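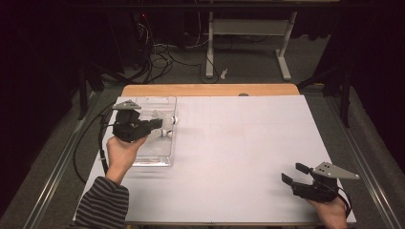 Pavliuk wrote back on the ticket that the policy itself looked fine to them, and that before anyone retrained anything we should replay the demonstrations and check whether the recorded gripper width ever reached zero when the jaws were shut. Their own set had drifted at the open end, they said, and the learned grasps had come out timid in just the way ours do.

Thank you for that, it was a kind and very useful nudge, and I'm sorry it took me a few days to get to it. I'll put down everything I did so the next person can follow along.

The trouble, for those joining the thread now: the policy trained on the hand-held demonstrations reaches the small objects nicely, lines up, and then closes too little. On the Bullov arm we ran 95 trials and it dropped or missed the object in 15 of them, nearly always at the moment of lifting. The approach is lovely to watch, which makes it all the more annoying.

Step 1. I replayed the width signal for all 202 episodes in the batch. The left hand is fine. The right hand bottoms out well above zero in a good share of them, and the offset changes between sessions but hardly at all within one. That smelled like calibration to me.

Step 2. I checked the clocks, because I have been burned by that before. Both wrist streams and the head stream line up to within a frame. I spent a whole afternoon on this and I'm glad to be able to cross it out.

Step 3. I went back to the wrist views with the jaws open and nothing between them, and compared the pads and the holders from one session to the next. I'd suggest everybody do this once – it is dull work but you learn a lot about your own tools. 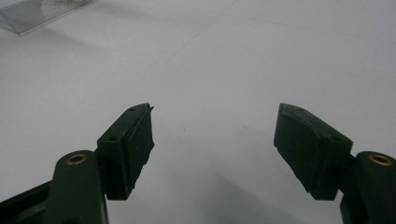
Wrist view, jaws open, both pads empty.

The pad on the left side of that view has a ragged inner edge and a little flap of rubber sticking out at the top corner. I had been treating the pads as if they were all the same thickness, and I no longer think that's safe. I can't say from one view how much it adds to the closed width, so please take this as a suspect and no more than that.

Step 4. I wrote a small correction that finds the smallest width in each session and shifts the whole signal by it. It's in the Ilesitz branch, switched off by default. Episode 811 from the older batch is a good one to test on, as the jump there is easy to see.

Still open: I'd like to retrain with the correction and with nothing else changed, then repeat the same trials. If someone has fresh pads to spare, I would love to record a short session with those too – same board, same objects, same people if we can manage it. Leaving the ticket open until then.

Status: waiting on retrain

Recent tickets
Grarnex: export stops when an episode has only one hand
Ilesitz branch: width plot shows left and right swapped
Bullov arm: slow return to home after a stop
Head stream too dark in evening sessions
Pad replacement: which glue are we using now?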